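Whiteboard FAQ: meeting rooms, Hoton building
4 min read

Updated September 10, 2021. Short answers, I'm between things. If yours isn't on here ask at the Hoton front desk.

Which markers can I use?
Dry-erase only. Check the barrel before you write, every time. Permanent ones look almost the same in a cup and we have lost boards that way.

Who refills them?
We do, start of the month. Box of 40 in the supply closet on your floor. Out before then? Take from the Verkotberg side, just write it on the sheet.

I wiped it and I can still see the old writing. Broken?
No. Ghosting. Ink that sat too long, or an eraser full of dust that just moves it around. Spray, wait a minute, wipe with a clean cloth, then a dry one. Twice if it's bad. Don't use the kitchen scrub pads, they scratch and then it's worse for ever.

Where does the eraser go?
Magnetic ones stick right on the board, off to one side where you're not writing. The old felt ones go on the tray. Either is fine. Windowsill is not fine. 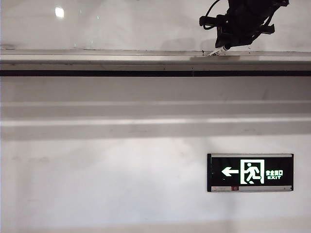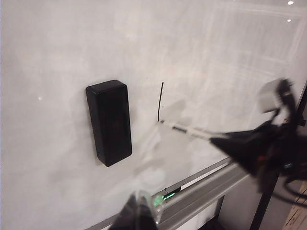 Top: the metal ledge and the exit sign on the wall. Bottom: black eraser up on the board, marker line beside it.

Can I leave stuff on the tray?
Markers, eraser, cloth. No coffee. Cups get knocked and it runs down the wall, and the wall paint does not wipe clean like the board does.

Can I tape things up near the exit sign?
No. Nothing on it, nothing over it, nothing hanging where it blocks the arrow. Flip chart sheets go on the opposite wall.

How long can I leave my writing up?
Overnight if you put SAVE and your room booking in the corner. Anything else may be gone by morning. Longer than that, take a photo. Really.

The lights glare on the board in my room
Known. Turn off the row nearest the board, the switch is the left one in most rooms. Leitner wing has the blinds too, try those frist.

Can we get a new board?
Maybe. We replaced 16 in July and the budget for the year is mostly gone. Each one came to $1,774 with fitting, so we clean before we replace. Send the room number and say what you already tried.

Do Plendotano rooms follow the same rules?
Yes, same boards same markers. Cleaning spray is kept in room 91 there, not the closet. Put it back pls.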